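Subject: Re: [valley-climate] Council says Grundonora "never had" the flood projections
From: Elfriede Tanner

Elfriede Tanner wrote in March:

> I rang the planning office again this morning and was told that the
> council has never held any rainfall projections for the Grundonora
> catchment, so there was nothing for members to look at before the
> vote. The woman I spoke to was very polite about it. She suggested I
> try the water company.
>
> Can anyone who was at the Bastov Road meeting remember if figures
> were handed round? I'm sure I saw a table with the culvert sizes on.

Replying to my own message, as I now have something to add and I don't think anyone else got an answer either.

The figures were handed round. I have a copy of the paper, which runs to 14 pages, and the rainfall table is on page 6. It gives the present-day storm, then the same storm with an allowance for a warmer climate, and it says in plain words that the culvert under Bastov Road would not carry the second one. The paper has the council's own cover sheet on it. So when the office tells me it has never held any projections, I'd like to know what it thinks that table is.

I'm prepared to believe that the person on the phone didn't know. I'm less prepared to believe it of the planning lead, who thanked the consultants for "their very full work" according to the minutes and then told the local paper that the effect of climate change on the valley was "anyone's guess". It may well be hard to pin down. But somebody was paid to make the guess, and it was in front of him when he spoke. 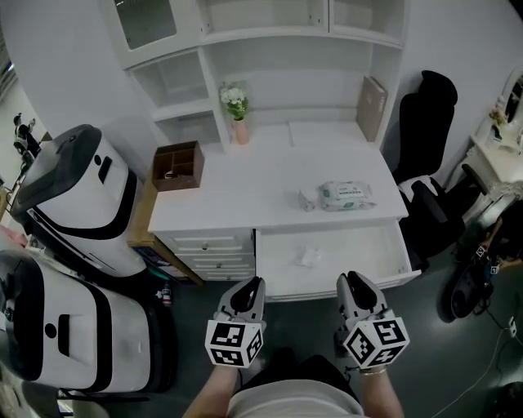 On the petition, we handed in 2,731 signatures and were told they would be "taken into account". I asked how, and had no reply. The threshold for a debate in full council was passed some time ago, so either there's a debate or there's a reason why not, and I would like to see the reason written down.

Several people have sent me the Peno statement about the new houses being "climate ready". I've read it twice. As far as I can tell it means the houses will have water butts and the car park will have gravel. I have nothing against water butts. They won't do much for the people in the lower lane when the beck comes over, and the statement doesn't mention the beck at all.

Yen, you asked off list if the carbon figures for the scheme are any better. I doubt it. They count the savings from heat pumps over 60 years and leave out the concrete. I also can't find where the bus service comes from that everyone is meant to be using instead of their cars, as the present one was cut and there's no money against a new one. If someone can show me the line in the budget I will happily say I was wrong.

What I've done so far is put in a formal request for the emails between the planning office and the consultants. I kept it narrow - only the ones that mention rainfall, flooding or the culvert - so they can't say it would take too long to look. I expect they will say so anyway.

If you were at the Bastov Road meeting and still have your copy of the paper, please check whether page 6 is in it. One person tells me hers goes from page 5 to page 7, and I'd rather know if that was the photocopier before I say anything in public.

I can scan mine for anyone who wants it, but please ask me directly, as the list strips attachments.

Elfriede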